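Cekov Memorial Pages: Frequently Asked Questions

We use cookies to keep you signed in and to count visits to our pages. By continuing to use this site, you accept our use of cookies. Accept | Manage settings

Last revised May 29, 2020

What is a memorial page?
A memorial page is a permanent online record of a person's life. It carries the obituary, the service details, a guest book and, if the family wishes, a family tree. Pages are open to families served by the Dudthorpe and Fonseca chapels.

Who may request a page?
The next of kin or the executor named in the will may request a page. Other relatives and friends are asked to obtain written consent from one of these persons first. The consent form may be collected at either chapel.

How long may an obituary be?
The standard notice allows 500 words. Longer life histories may be added under the heading "Life Story," where no limit applies. The county newspaper sets its own limits and charges, and families should confirm these with the newspaper directly.

What information should the family gather beforehand?
Please have ready the full legal name, including any maiden name, the dates and places of birth and death, the names of parents, and the names of surviving relatives in the order in which they should appear. Military service, church membership and places of employment may also be included.
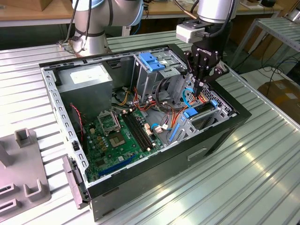 Desktop computer with the side panel removed.

Will the chapel write the obituary for us?
Yes. A member of staff will prepare a draft from the information supplied. The draft is sent to the family contact for approval, and nothing is published until that approval is received in writing.

When will the notice appear?
An approved notice appears on the memorial page within 24 hours. Notices approved on a public holiday are published on the next working day.

Can a notice be corrected after publication?
Spelling errors, dates and omitted names are corrected free of charge at any time. Changes to the list of survivors must be requested by the person who approved the original notice. If relatives disagree about the wording, the published text remains in place until the matter is settled between them.

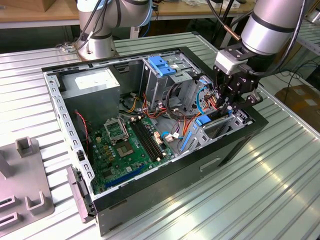

Interior of the tower, with power supply and motherboard.

Are older obituaries available?
The Flerum Collection holds 293 notices from the years before the memorial pages began. They were typed from newspaper clippings and funeral programs, and the original spelling has been kept. A further 74 were added in February. Copies may be requested by mail or at the Dudthorpe office.

Are guest book messages reviewed?
All messages are read before they are posted. Advertising, requests for money and remarks about private family matters are removed. The family contact may ask for any message to be withdrawn and need not give a reason.

May we publish a notice for someone who died many years ago?
Yes. Such notices are listed as remembrances. A copy of the death certificate or an earlier printed notice is required.

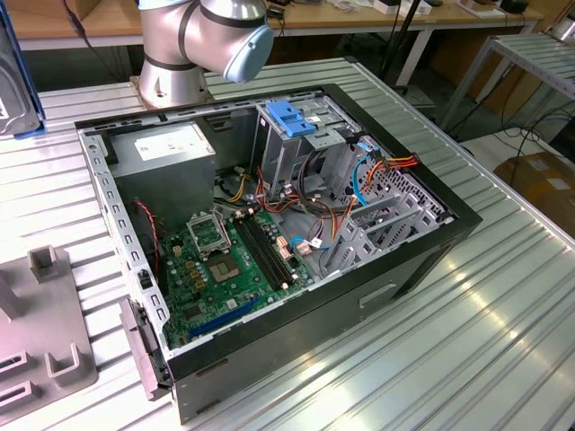
Treasa Cronin asked whether a remembrance could name brothers and sisters who died in infancy and were left out of the first printed notice. They may be named. The family should supply each child's name as it is to appear, and dates are optional.

Whom should we contact with other questions?
Questions about wording, consent and corrections should be addressed to Clodagh Mac Carthaigh, Obituary Records, at the Dudthorpe chapel. Questions about service times should be directed to the chapel holding the service.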